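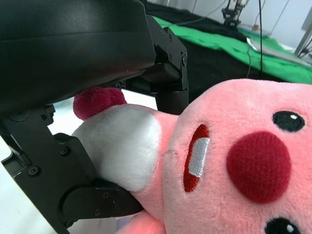
# Teaching the evening class to write letters

Notes for my talk in Busivthorpe, Nantana Chantharasri

*(Start slowly. Wait until the door is closed.)*

Good evening. I teach English to adults who already speak it every day at work, but who do not like to write it. I was such a person too. My first letter in this country was to a landlord, and it took me 4 evenings. He answered with one word, "Noted". I did not know if this was polite.

## Why letters

- Many of my learners can send a message by phone without fear. A letter is different for them. They feel it will be kept, and somebody will read it twice.
- A letter has a person at the other end. An essay in a textbook has only the teacher.
- It has a beginning and an end which can be learned by heart. The middle is the hard part, so we give most of the time to the middle.

*(Ask: who has written a letter on paper this year? Let them put up hands. Do not comment.)*

## The first lesson

I give no grammar in the first lesson. Each learner chooses someone to write to. In the August group one man chose the bus company, and one woman chose her old school in Luner. I do not correct the choice, even when I think the letter will be difficult.

Then they say the letter aloud to a partner, before any pen is used. The partner may ask 2 questions only. I learned this limit from experience: with more questions the partners start to write the letter themselves.

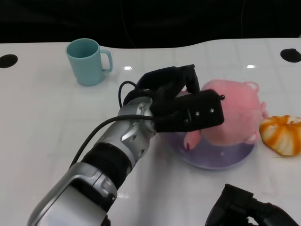
After the speaking they write for nine minutes without stopping. Mistakes stay on the paper. I write also, in Thai, so that I do not look at them.

*(Read the bus letter here. Read it with his own spelling, and do not smile at "I am waiting you since the morning".)*

## What I correct and what I leave

I correct what can make the reader misunderstand: dates, amounts, who must do what. I leave a strange word order if the meaning is clear. Some colleagues do not agree with me in this, and I would like to hear them after the talk.

"I look forward to hear from you" I always correct, although it harms no reader. I made this mistake myself for years and I cannot leave it alone.

## Length

The limit is 500 words for the last letter of the course. Most are shorter. The Eshun group asked to have no limit, and I agreed, and the letters became long and angry. We returned to the limit the next term.

*(If time is short, go from here to the questions.)*

## Questions

- Somebody will ask about spelling programs. Say: yes, at the end, after the partner has read it.
- For the list of opening lines, they can write their address on the sheet by the door.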